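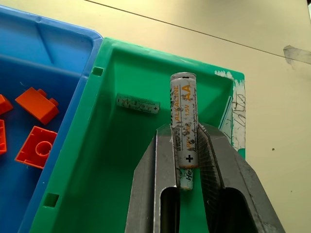
Old batteries at the green bin, with the blue bin next to it

In July I visited the open day of Pacheco, the small sorting place behind the bus station in Traltbridge. I went because I have a drawer full of dead batteries at home and I wanted to know where they should go. The entrance was free, but you had to put your name on a list, and I was number 259.

Dalva Aguiar led our group. She told us that people bring batteries in every kind of box, also in socks and jam jars. First everything is poured on a table and the foreign things are taken out. On the morning of our visit they had already found 13 coins and a house key.

After this comes the part I liked the most, the small bins. Each type has its own color, and for the AA alkaline it is green. The battery in the photo has a very worn wrapper, with dark spots on it, but you can still read ALKALINE and 1.5V in orange letters, and LR6 in smaller print. I did not know before that LR6 is a name for the AA size in alkaline. Dalva said that when the label cannot be read, they put the battery aside and a second person looks at it.

The full bins go to a storage room with drums of 200 liters. We could look in from the door only. The drums are collected by a company called Udico, and the next step is in another town, so we did not see it.

The tour takes 2 hours and there is quite a lot of standing. Coffee was served by the Listel bakery, with a good almond cake, but it was finished when the second group came. If you bring batteries, put tape on the ends of the 9-volt ones. The box for visitors is on the left after the gate.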